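自治会・管理組合 設備担当者掲示板 > 機器の調達・予算
件名:屋外走行ロボットの導入予算について(路面点検・配布物搬送)

投稿者:kanri_seibu
2021年10月30日
当住宅地では、来年度予算において、路面点検と配布物搬送を兼ねる屋外走行ロボットの導入を検討しております。候補はプルラヴビー(Pruravby)社の四輪型とストルテロ(Stoltero)社の脚型で、見積額は前者が94万円、後者が200万円です。いずれも保守契約は別途となります。1月の役員会に調達案を提出する必要があり、走行環境の評価についてご意見を賜りたく存じます。対象区間の現況を添付いたします。

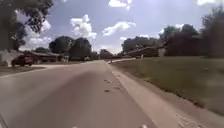
対象区間の車道および縁石(右側は芝地)

車道の舗装はおおむね平滑ですが、部分的に染み、または補修跡のような箇所がございます。

投稿者:Tuta
拝見いたしました。車道のみの走行であれば四輪型で足りると考えます。当方の団地でも四輪型を2台運用しておりますが、舗装面で支障が出た記録はございません。差額の106万円は、保守費と予備の蓄電池に充てるほうが堅実かと存じます。

投稿者:hosou_tanto
Tuta様のご意見には賛同いたしかねます。車道を低速で走行させる場合、駐車車両を避けるたびに中央寄りへ出ることになります。住民への説明を考えれば歩道走行を前提とすべきであり、評価の対象も車道ではなく歩道の状態であるはずです。歩道の資料はございますでしょうか。

投稿者:kanri_seibu
ご指摘のとおりです。歩道を含む箇所を追加いたします。
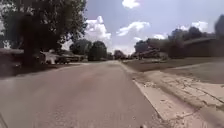
この歩道の補修は来年度の予算要求に含まれておらず、機器の側で対応できるかどうかが選定の要点になります。ストルテロ社の提案書には段差への対応が明記されておりますが、プルラヴビー社の提案書には記載がなく、現在照会中です。

投稿者:hosou_tanto
追加資料をありがとうございます。コンクリート平板に複数方向のひび割れがあり、縁の欠けも見受けられますので、小径の車輪では不安が残ります。私は脚型を推します。ただし、購入の前に試験走行を契約条件とすることをお勧めいたします。

投稿者:Tuta
歩道が前提であれば、先の意見は一部撤回いたします。もっとも、200万円を投じるのであれば、同じ費用で平板を敷き直す案も比較表に載せるべきです。歩道の改善は歩行者全員の利益になりますが、ロボットの耐用年数は限られております。なお、歩道の管理者が自治体である場合は、補修の負担区分を先にご確認ください。

投稿者:Diệp
横から失礼いたします。当組合では購入を見送り、賃借契約といたしました。契約期間は最長120日で、期間満了時に買取りを選択できる内容です。初年度は賃借料のみを計上し、走行記録を確認したうえで翌年度に購入費を要求する方法であれば、役員会の理解も得やすいと存じます。賠償責任保険の適用範囲は、賃借の場合と購入の場合で異なることがありますので、両方の見積りをお取りください。

投稿者:kanri_seibu
皆様、ご助言に感謝申し上げます。調達案は、四輪型の購入、脚型の購入、脚型の賃借、歩道の補修を併記する形に改めます。両社には賃借の可否と試験走行の条件を文書で照会し、回答があり次第、本件名にて報告いたします。

投稿者:hosou_tanto
承知いたしました。照会の際は、雨天時の運用条件も併せてご確認いただければ幸いです。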